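How to Fold a T-Shirt

A bed is a good place to fold clothes. It is big, it is soft, and a shirt can lie flat on it with room to spare.

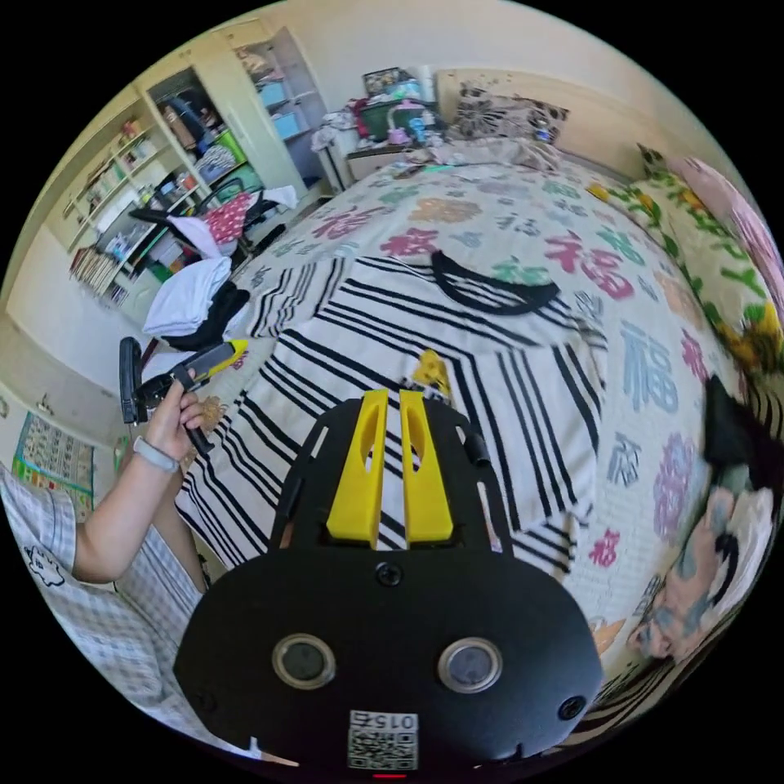 Start with a flat shirt

Lay the shirt on the bed and pull the sleeves out to the sides. Smooth it with your hands, starting in the middle and pushing out. Look for the collar. That is the part that goes around your neck, and it should point away from you.

Stripes are a help. If the stripes on a shirt look wavy, the cloth is bunched up somewhere. Pull gently on the hem, the bottom edge of the shirt, until they look straighter.

Fold in the sides

1. Turn the shirt over so the front is facing down.
2. Fold one side in toward the middle, sleeve and all.
3. Fold the sleeve back so it doesn't stick out.
4. Do the same on the other side.
5. Bring the hem up to the collar, then fold once more.

Now you have a small rectangle. A grown-up's shirt makes a bigger one than yours does.

What is a T-shirt made of?

Many T-shirts are cotton. Cotton is a plant, and the fluffy part around its seeds is spun into thread. Machines loop the thread into a stretchy cloth called knit. Look closely at a T-shirt and you may see tiny rows of loops.

Why do clothes wrinkle?

Cloth bends when it is squashed. If it stays squashed for a long time, some of the bends stay too. Cotton wrinkles easily, and it wrinkles more when it is damp. Make sure a shirt is dry before you fold it.

Where does it go?

Put shirts with shirts and towels with towels. You can stack folded clothes in a pile, or stand them on edge in a drawer or a box so you can see each one. Heavy things like sweaters go at the bottom of a pile.

Words to know

Collar: the part of a shirt around the neck
Hem: the bottom edge, folded and sewn
Knit: cloth made from loops of thread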